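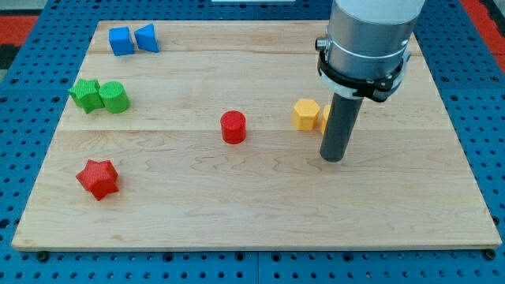

Sedport toy library to open on Saturday mornings' old rival, the long summer evening

Families in Sedport will be able to borrow toys, puzzles and building blocks after supper this summer, now that the town's toy library has decided to stay open until 8 p.m. two evenings a week through the end of July.

The library, which lends toys in much the same way the building next door lends books, has been tucked into the ground floor of the old Correa shoe store for 15 years now, and if you have raised a child in this town in that time there is a fair chance you have carried at least one oversized bag of train track out through its front door in the rain. Until now it has kept strictly daytime hours, and that has always been hard on parents who work shifts at the harbor or commute over to Omell and don't get home until the shutters are down.

"We kept hearing the same thing from people, very politely, for years," said Gøran Ekström, who runs the library and has done so since its second winter. "They'd say, we love it, we tell everybody about it, and we've never once been inside while it was open. After a while you have to do something about that."

The evening hours were tried out for a few weeks in the spring, without much of an announcement beyond a sheet of paper taped to the door, and they drew a good deal more interest than Ekström had planned for. On the busiest evening 58 toys went out, more than the library usually lends in a full day, and the line for the desk ran back past the dress-up rail and into the little hallway where the strollers are parked. Grandparents came, and so did several fathers who cheerfully admitted they had not known where the place was.

Building toys went first. Anything that stacks, clicks or balances has always been popular in Sedport, and Ekström thinks the evenings only made that plainer, with children coming in tired from school and wanting something they could sit down on a rug with and not have to be told the rules of. Marble runs did nearly as well. The board games, rather to his surprise, were mostly borrowed by grown-ups.

Iolo Gape, who lives on Zonov Street and has two girls under seven, was one of the spring visitors and says she will be back as soon as the doors open for the new season. Her younger daughter took home a set of blocks and a wooden farm, and the farm has since been renewed four times.

"I'm a little embarrassed about the farm," Gape said. "I keep thinking some other child must be waiting for it. But they tell me there's another one in the back, so I suppose we'll hang on to the sheep a while longer."

Membership is $15 a year for a household and covers up to 4 toys at a time, for as long as three weeks. Anything may be renewed over the phone provided another family hasn't asked for it. Lost pieces are forgiven within reason, though Ekström does ask that people look under the sofa first, and he would be especially grateful for the return of a green jigsaw frog that has been missing since before the holidays and without which a very nice pond can't be finished.

The longer hours have meant finding more hands for the desk, and 17 people have put their names down to help, among them a few high school students and a retired kindergarten teacher who once had some of today's parents in her class. There is still room for anyone who would like to join them, particularly for the last hour of the evening, when the returns have to be wiped down, checked against their cards and put back on the shelves.

Families who would like to join can sign up at the desk during any open hour and take toys home the same day. Bring something with your address on it, and a sturdy bag.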